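Trikell welcomes release of land rights campaigner and calls for remaining charges to be dropped

May 5, 2021

Trikell, the legal support network for community activists, has welcomed the release on bail of a land rights campaigner held for 155 days without trial. The campaigner, who has asked not to be named while the case is open, was freed after a short hearing at the district court in Prakadix.

The campaigner was arrested after helping families in the Cormier valley to write objections to a compulsory purchase order. Police took away a laptop, two phones and a box of letters from residents. None of these has been returned.
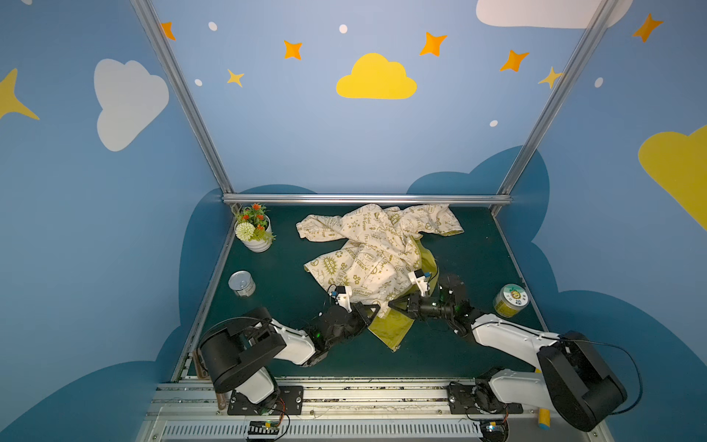

Under the bail terms, the campaigner must report to the police station in Prakadix twice a week, may not travel outside the district and may not attend any public meeting. Trikell considers the last of these conditions unlawful and has applied to have it removed.

Three charges remain. Two concern the printing of leaflets without a permit. The third, spreading false information, carries a sentence of up to five years in prison. Lawyers working with Trikell say the leaflets set out the dates of the planning hearings and the address to which objections should be sent.

While in detention the campaigner was allowed two family visits and was refused books and writing paper. A request to see a dentist was not answered.
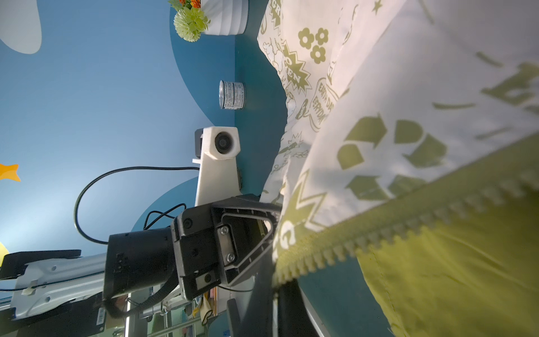

Fabric printed with the words "EARTH DAY EVERYDAY".

Families in the Cormier valley are still waiting for a decision on their objections. Five households have already been told to leave. Hitano, a local advice service, is helping them to find temporary housing and to apply for compensation, but says the forms are available only at the district office.

Trikell is asking the authorities to drop the remaining charges, return all property taken in the search and allow the valley's residents to meet freely. The trial is expected to open in September, and Trikell has asked for permission to send observers.

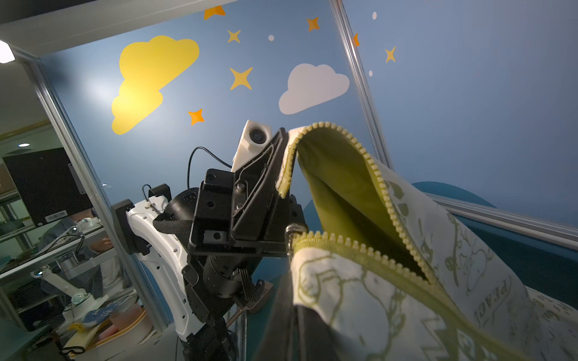 About Trikell

Trikell provides legal advice, court observers and emergency grants to people facing prosecution for peaceful community work. It accepts no money from governments or political parties.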